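Notebook, flood bench
21/03/2018

Good day today, so this is going to be long. Kedir, if you're reading this on the shared drive, skip to the part on the stage logger, that's yours.

Started with the damage records for the Bralwood basin. I've finally got all 1067 claim lines into one table, after losing most of last week to the ones where the loss is given per household on one row and per street on the next. I split those by hand. It was slow, but I now trust the street column, and I didn't before. Old file is kept as it was, new one has "clean" at the end of the name, please use the clean one.

First plot: loss per claim against depth of water at the front door. I was expecting mush. It's lovely! There's a flat stretch while the water is below the sill, then a jump, then a long slow climb. The jump is where floors and wall linings go, and you can see it without any fitting at all, just dots. I printed it and taped it over the sink.

Then the annoying part. 24 of the claims have no depth at all, and they're mostly the expensive ones. If I throw them out, the top of the curve sags and the whole basin looks cheaper than it was. If I guess depths from the neighbors, I'm putting my own curve back into the data. I ran it both ways to see how much it matters and it matters a lot at the upper end, hardly at all below knee height. Leaving both versions in the folder until Maximiliano has had a look, he knows those streets and I don't.

Side thought while I was in there. Everyone quotes the total for a storm, and the total is the worst number we have. It moves with how many houses got built near the creek since last time, with what a kitchen costs now, with who has a policy and who doesn't. You could have the same rain on the same hill and get a much bigger bill. I'd love to do the same flood twice on paper, once with the old housing map and once with the new one, and see how much of the growth in cost is weather and how much is us building in the wet spots. The old map exists, it's in the Pestorau drawer, rolled up and a bit chewed at one end. Needs scanning in strips. I'm going to try for it, even if it takes until June.

Asked Maximiliano whether the claims include sheds and cars. He says sheds yes, cars no, and basements depend on who filled in the form. So basements are a mess. I've added a column for "basement mentioned" with yes, no, and can't tell. Lots of can't tell.

Rain side of things, late morning. Pulled the gauge series from Alarcón hill and from the lower yard for the same storm. The hill gauge clocks way more in the first hours, then goes quiet while the lower one carries on. At first I thought that was the storm sliding down the valley, which would have been a very pretty story. Then I looked at the raw tips, and the hill gauge goes from tipping like mad to tipping once in a long while, with nothing in between. That looks a lot like a blocked funnel to me. Leaves, probably, or a nest. Can't prove it from here. Flagged everything after the gap as doubtful and wrote to ask when it was last cleaned.

If it is a blockage, the storm total for the hill is too low, and every runoff number I made from it last month is too high. I'm oddly pleased about this, because those runoff numbers were silly. They had more water coming off the slope than I could explain with soil that had been dry for weeks. A clogged funnel would clear up a headache I've had for ages.
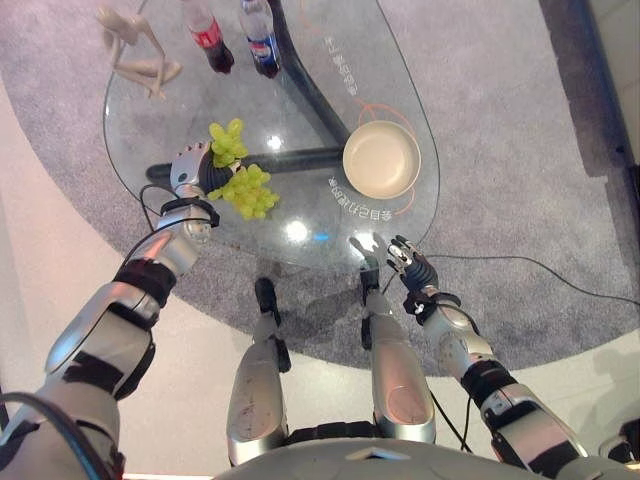 Next job was filling in the short gaps, and I want to write down how I did it while I still remember. For gaps of an hour or less I used the lower yard gauge, scaled by the ratio of the two over the day before. For anything longer I left it blank. I know the model hates blanks. I'd still sooner have it complain than have it swallow rain I made up. The filled values have an F next to them in the last column so they can be pulled out again in one go.

Lunch, then the stage logger.

Kedir, here's your part. The Flikasell unit went into the bench tank at the high mark and I stepped it down one notch at a time, waiting for the surface to settle before each reading. It tracks beautifully through the middle. Near the bottom it sticks, then drops all at once. I did the run a second time going up and it sticks on the way up too, at the same spot. So it isn't a slow sensor, it's something at one particular depth. My bet is the vent tube, which has a kink right where it passes the bracket. I straightened it by hand and got one clean run, and then it sprang back and the sticking came back with it.

What I'd like to try, in this order:
New vent tube, cut longer so it loops clear of the bracket.
Same run again, down and up, same notches.
If it still sticks, swap the bracket for the old style.
Leave it overnight at the high mark and see if it drifts.

The highest reading I got at the top notch was 600 mm and the tape on the tank wall agreed with it exactly. I was so pleased I called Kedir over, and he pointed out that I'd zeroed the logger against that same tape. Fair point! So that reading tells us nothing. Next time zero it at the bottom and check at the top.

He also had a really good idea on the housing. Right now, when the creek comes up fast, the logger gets a faceful of twigs and we lose the peak, and the peak is the only part anyone cares for. He wants a sleeve with slots cut on the downstream side only. It'll smooth the reading a little, and it ought to keep the junk out. He's drawn it on the back of the parts list. Don't throw out the parts list!

Afternoon was the model. I ran the storm through with the gauge data as it came, and then with the doubtful hours patched. With the raw data, the creek peaks early and low, well short of the mud line on the bridge pier. With the patched data it comes up much closer and the timing is better too. That's two separate things moving the right way from one fix, and I was up out of my chair for that one. I do need to be careful here. I patched the rain because I thought the gauge was blocked, and now I'm tempted to say the gauge was blocked because the patched rain works. Round and round. The cleaning record will settle it, or at least help.

Roughness: I left the channel values alone this time. Last time I fiddled with the roughness until the peak fit, and all I'd done was hide a bad gauge inside a bad number for the channel. Putting everything back to the values from the field walk. The bank value near the footbridge is still too smooth in my opinion, there's brush all along there, but I'm going to walk it again before I touch it.

Ran the full set overnight-style but with the coarse grid, just to see if it holds together. It does. Run number 452 is the one to look at. The ones just before it have the wrong outlet level, ignore them. I should delete them but I always regret deleting things.

The map from that run is worth opening. Water gets into the low street behind the school by the back way, through the culvert, well before the creek comes over its bank. People on that street told Maximiliano exactly this after the storm, that it came from behind, and the earlier model couldn't do it at all because the culvert wasn't in it. He went back and measured the culvert with a stick and a tape, I put his width and drop in this morning, and there goes the water, just as they said. I think this is my favorite result so far this year. It also means that raising the creek bank there wouldn't have helped that street one bit, and somebody should hear that before the digging starts.

Talked it over with Maximiliano on the phone. He's excited too but wants to know what happens if the culvert is half full of silt, which it usually is. Good question. I'd guess less water in and later, but also slower to drain out afterward, so the houses sit in it longer. Claims go up with time under water as well as depth, or so I'd think, and we've got no duration column at all. Could we get one? He says some of the forms have a line for when people got back in. That's a rough stand-in for duration, and I'd take it gladly.

Small stuff. The tank drain is slow again, leave the plug out when you go. The good tape measure is in my coat. Printer is out of yellow, so every depth map today came out pink and blue, and I quite like them that way. I borrowed the long level from the metal shop and it has to go back.

For tomorrow: silt runs on the culvert at a quarter, half and three quarters full. Chase the hill gauge cleaning record. First strip of the Pestorau map on the scanner if the big table is free. Kedir is cutting the new vent tube first thing and I want to be there for the down run.

Forgot to say, the units on the old claims table are feet up to the page break and inches after it. It's fixed in the clean one.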